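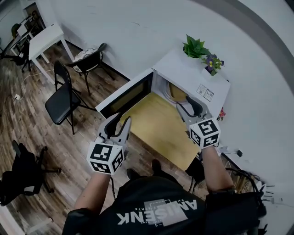 Figure 1. The microwave with its door open. The two plants stand on top.

3.2 The shared room

The second site in our project was the break room on the upper floor of the Zundach building. We chose it for the section on small shared kitchens because the people who use it had complained about two things, the light and the lack of free surfaces. Damian Tanner did the measuring and I wrote the notes.

The microwave is white and stands against a white wall. The door opens to the left, so anyone using it needs clear space on that side. A folding chair is kept there. In our June survey, several users said they moved the chair before heating their lunch and did not always put it back.

The top of the microwave is used as a plant shelf. A green succulent and a pot of purple pansies stand on it. We recommend moving both to the windowsill. Water can get into the housing when the plants are watered, and the manual asks for the top to be kept clear. The turntable was left in place for the inspection.

A white cord runs across the floor on the left side of the room. We listed it as a trip hazard. A cord cover from Padau would fix this at low cost.

3.3 Lighting and ceiling

The ceiling is concrete, painted white, with the beams and pipes left exposed. Light comes from fluorescent fixtures, and seven of them can be seen in Figure 2. The tubes do not all run the same way.

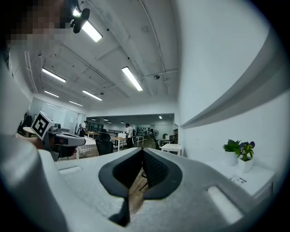
Figure 2. Ceiling with fluorescent fixtures, exposed beams and pipes.

Users rated the light as too harsh for a place to eat. The wooden floor was rated well. We asked for the lighting plan but had not received it by 4 November 2018, so the wattage is missing from Table 2. Damian suggested switching off the tubes nearest the microwave for a week and repeating the survey. The building office agreed to this, and the results will go in the appendix.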